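Zastley Community Help > Robotics and Automation > Rules and good practice

House rules for hand-held gripper recording in a shared hall, what do you all use?

Posted by Ebony Tamihana, 19/01/2021

Hi all. Quick one, sorry if it's been done, search isn't finding much.

We do hand-held gripper sessions, laundry tasks mostly. Cloth into basket, cloth out of basket, folding if people have the patience. Space is a big shared hall so other people walk through and work at the other end. We have 700 usable clips so far and I've been asked to write the house rules down before we take on more operators. One side of paper. At the moment it's all in my head and in a chat thread.

Stuff I'm stuck on:

Bystanders. Do you clear the hall, put up a sign, get everyone to sign something? The lens is so wide it gets everybody.

Floor. Cables. We tape them when we remember.

When to throw a clip away. Corey says anything with a face in it goes, I think that's too harsh, we'd lose loads.

How long one person should hold the thing before a break. I've been saying 20 mins but made that up.

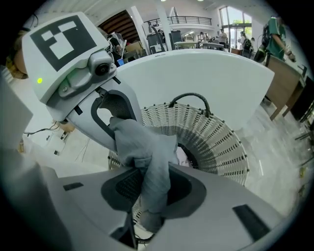

Also what do you do about the gripper itself between people, wipe it, check the marker plates, what? Ours gets passed straight from hand to hand and I don't love it. Not after a legal essay, just what works. Thanks in advance

Mereana Partington

Hi Ebony. We run something similar at Paewai, wrote ours up last March and it's been through a few goes since. Will paste the bits that match your list, tidy up as you like.

People first. Anyone who could end up in view gets told before the session, not during. Sign on each door at eye height saying recording is on, who's in charge, and a number to ring. Sign alone is not enough for us, the person running the session also walks the room and speaks to whoever is in it. Takes two minutes. Operators and helpers sign a form, passers-by don't have to, but then their faces get blurred before the clip leaves our own drive. No exceptions to that one, even if they say they don't mind. If somebody asks to be taken out altogether, the clip goes, same day, and it gets written in the log that it went.

So I'd say Corey is half right. You don't need to bin every face but you do need to deal with every face. If you haven't got anyone to do the blurring then yes, bin them, or turn the task round so the operator is facing a wall. Turning the table saved us more clips than anything else on the list.

Floor. Leads are taped or covered before the gripper is switched on. If a lead comes loose you stop, fix it, start the take again. The operator is looking at their hands and a bit of cloth, they are not looking at their feet. One helper does the looking. We don't let anybody record alone for that reason.

Anyone wearing a strap or harness gets it checked by somebody else, loose ends tucked in. Lanyards off, sleeves up.

Breaks. Ours is 10 minutes on, then swap, and you don't go again till the next person has done theirs. Wrists go before people notice. The takes get sloppy as well, you can see it when you play them back.

Between people: wipe the handle, wipe the finger pads, look at the marker plates in good light. Scratched, bent or lifting at a corner means it comes off and a spare goes on. Clean lens with a lens cloth and NOT the cloth you're using for the task (yes we had that). Then one short test clip and watch it back before the next lot.

Drinks off the tables. Should be obvious, had to write it in anyway.

Log. Date, operator initials, task, gripper number, anything odd. Paper is fine. We went over ours at 1,665 clips and the only ones we couldn't vouch for were from the weeks when no one filled it in.

Check your own local privacy rules though, I'm telling you what we do and not what the law is where you are.

Mohandas Nair

Agree with most of above. Few adds, in a rush so no order.

10 mins is on the strict side imo, depends on the weight of the gripper. We do longer with the light one. But let the operator call it, any time, no reasons needed. Put that in the rules in those words, new people won't ask otherwise.

Decide the reject rules BEFORE you record. Ours: marker out of view for more than a moment, reject. Helper's hand in the task, reject. Operator drops the cloth and picks it up with the gripper, keep, tag as recovery. Picks it up with thier other hand, reject. If you decide afterwards then everyone's got a different idea and you argue all afternoon.

Daylight. Big windows are lovely until the sun comes round. Write down blinds open or shut, at least.

Keep it to one side like you said. The Denari lot gave us theirs to copy, it was 8 pages and I doubt anyone got past the second. Stick yours on the wall by the table.

Crisanto Buenaventura

just get everyone to sign a form on the way in?? we never bothered with signs. nobody's complained. taping cables is good tho, use the proper stuff, the cheap tape leaves gunk on tiles and you will be the one scrubbing it

Ebony Tamihana

Thank you, really useful. Going with Mereana's list more or less, plus Mohandas's line about the operator calling it. Will try turning the table first and see how many faces that gets rid of. Crisanto we can't do forms on the way in, there's more than one door and half the people are only cutting through.

Still not sure on the tagging for recovery takes, do you put those in with the normal ones or a seperate folder?

Mohandas Nair

Same folder, extra column in the log. Separate folders get lost.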